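News > Workshop > Grippers

Two grippers, one lunch: our first week of side-by-side trials

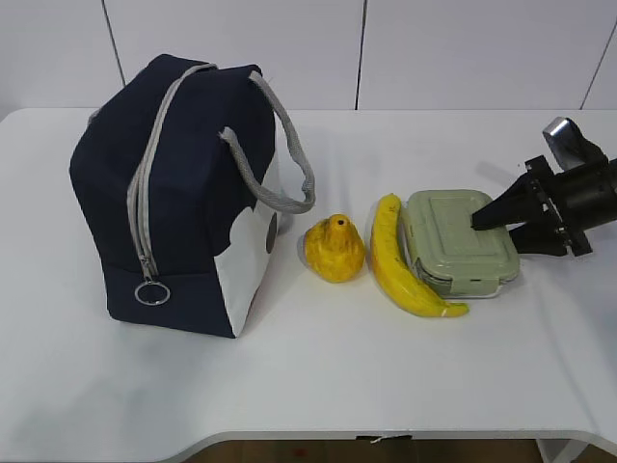 We've wanted to do this since December, and on 3rd September we finally got going! The plan is simple enough: two grippers, the same arm, the same packed-lunch items, 200 picks each. The Hornik is the two-finger one we already know pretty well, and the Padilla is the newcomer with softer pads (it showed up 11 days late, but never mind).

I figured the food container would be the easy one. Nope! The Hornik dropped it 6 times in the first batch, nearly always when it went for the lid at an angle. We slowed the approach down a little and that helped — not as much as I'd hoped, though. Fruit has been a breeze so far, and I was braced for a lot of squashed banana.

The lunch bag is what I'm itching to get to. Soft sides, a floppy handle, a zipper pull... I have no idea which gripper will cope better, and we've got a bet going in the office.

We're running everything through the Akier controller for now, same settings for both. The folks at Fastico have asked for our grip force logs, so those go out once the Padilla has had its turn. It gets bolted on next, and I've set aside 8 days for it.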